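Guides > Street robots > Good practice > Evening runs on wet roads

How to prepare a delivery robot for a wet street at dusk

These rules are for operators of the Tirer on public residential roads. Please read them before the first evening run, also if you already have the daytime permission from Esiro. Rain and low light together are a separate case in our rulebook, and the daytime settings must not be used. 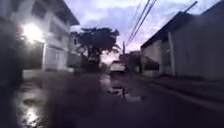
By Ruairí Gilmartin, Karnari field safety
Friday, March 26, 2021

A street such as this one asks for a slow first pass. The lamp on the left is very bright and its light comes back from the wet ground, and there is a puddle near the middle with the sky in it. The robot can take both for an obstacle, or for free road.

1. Clean the front sensor cover with a dry cloth.
2. Load the wet profile and check that its number is 242.
3. Walk the whole route yourself. Mark each puddle on the map as "avoid", even a shallow one.
4. Mark bright lamps as glare points.
5. Set the stopping distance again. It does not copy from the dry profile.
6. Treat every stopped vehicle as one which may start to move.

Stay within sight of the robot for the first 800 metres. If it stops two times at the same place, end the run and write it in the log under rule 23. Do not push it forward by hand while the motor is on.

The Flanagan route has its own sheet, which was changed in October.

Contact: field safety desk | © Karnari 2021 | Back to top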